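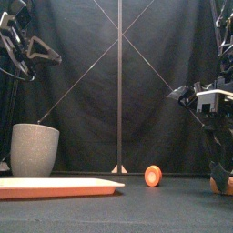 Grey cup and the peach tray, dark bench top.

Diary > 2006 > Bench notes

19/05/2006

Cleared the bench after breakfast. Wiped it down with a damp cloth, then a dry one. The matte top shows every streak when the light comes from the side, so it took a second pass near the back seam, where the dust collects and the cloth doesn't reach properly. A soft brush does better there. Must keep one in the drawer.

The backdrop is the black cloth from Carau. I bought it by weight and never measured it before hanging, and it is wider than it needs to be. It falls in folds. I tried pulling it tight last August and gave up, as the tension dragged the top edge down at both ends. Loose is fine. The folds pick up a bit of grey when the lamp is on and go flat when it's off. For colour comparison I want the lamp on regardless.

Main business today was glaze and colour. The cup is light grey with the speckle, narrower at the foot than at the rim. I have been treating it as the neutral reference for the whole Corka set. Against the dark bench it looks lighter than it does on the kitchen counter, where everything is white and it looks almost dirty. Noted the same thing with the tray: the cream top looks yellowish in the kitchen and close to white here. The sloped sides keep their peach-orange in both places. Conclusion for now is that the pale colours need to be judged on the dark top and the strong ones can be judged anywhere.

Filled the cup to the line I use and poured it into the jug to check volume. Came to a little under what I had written in the book. Repeated it, same result. The old figure must have been taken to the brim. Corrected the entry.

The tray is still the piece I am least sure of. It's shallow, and the flat top gives plenty of room to set things down, but the slope on the sides means there is nothing to grip when lifting it off a flat surface. You have to slide it to the bench edge and get fingers under. Tried it loaded with 500 grams and it was manageable. At 700 I had to use both hands and it still wanted to tip toward the window end. At 1,000 I didn't lift it at all, just slid it. Ung's sheet gives no load for it, so I wrote in 500 as the working limit and underlined it.

If I were to change one thing it would be a small lip along the long sides. That would spoil the line of it, and it would be harder to wipe. Left the question open.

The orange disc was back on the bench as well. It stands on its edge without help if the surface is clean, and rolls if there is any grit under it. Lighter peach centre, orange outside. The orange is stronger than the tray sides, and with the two close together the tray looks washed out. Moved them apart and it was better. I would not sell them as a matching pair. Same family at best.

Checked the pole while I was down there. The little peach mount at the bottom sits flat on both feet. No rocking when I pressed on the bench. I had thought the feet were uneven but it must have been a crumb. The colour is paler than the tray sides, closer to skin than to orange, and I have no name for it in the book. Put down "pale peach, mount" and will sort it out when the chart comes from Liruscombe.

Chart is overdue. Rang in the morning and got no answer, rang again after lunch and was told it is in the post. They said the same on the previous call.

Afternoon went on labels. Wrote out the new ones for the shelf in pencil first, then ink. Spoiled 2 and had to redo them. The grey set goes on the upper shelf from now on and the orange and peach pieces go below, so that I'm not reaching over the pale ones with dusty sleeves.

Rain from four. Light was no good for colour after that and I stopped.

To do: brush for the seam. Ask Ung about the load figure. Second grey cup, same batch if they have it, so there is one that never leaves the shelf. Try the tray with a felt strip underneath to see if it slides more quietly. Hem the cloth, or at least tack it.

Supper was soup. Bed early.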